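Set the Table, Even on a Tuesday

I've been going on about this to anyone who will listen, so now it's the newsletter's turn: please, set your table! I don't mean the good china and the folded swans. I mean a plain weeknight table, with a mat and a plate and one small thing that makes you glad to sit down.

It started in September, when Ismael Barros ran his first table-setting evening at Gilta, and I went along mostly for the company. I came home and cleared 2 months of mail off our own table before I'd even taken my coat off. We have eaten there every night since (well, almost every night, there was one pizza on the couch).

Ismael's advice is wonderfully simple. Begin with a pale surface, even if it's only a big sheet of white paper from the roll, and put down one striped placemat. Gray and white stripes go with everything you already own. Then a white plate with a nice wide rim, right in the middle of the mat, and stop there for a minute and look at it. It already feels like dinner, doesn't it? 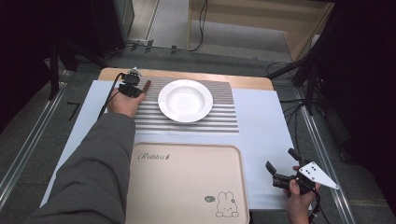

Trays are my new love, I have to confess. A tray with a raised lip is the handiest thing in the kitchen, and one with a bit of a drawing on it makes me smile every time I carry the toast through. Mine holds the salt, the butter dish, and whatever jar is currently open, and when we're done the whole lot goes back to the counter in one trip. My son has claimed a second one for his homework snacks and guards it fiercely.

For the little extra on the table, raid the spice drawer. A cinnamon stick laid next to the plate smells lovely at this time of year, and it can go into the cider afterward. A sprig of rosemary works too, or a clementine with the leaf still on. Keep it small, though, because you still need somewhere to put the potatoes.

The next evening is Saturday, November 21, 2020, at Gilta, and places are limited so that everyone has a table to themselves. Bring one plate and one mat from home, matching or wildly mismatched, and Ismael will help you find something that suits them. Paper is provided. If you have a tray you never use, bring that along as well, as there's a swap shelf by the door and I have my eye on anything round.

To save a place, leave your name at the Gilta front desk or reply to this newsletter.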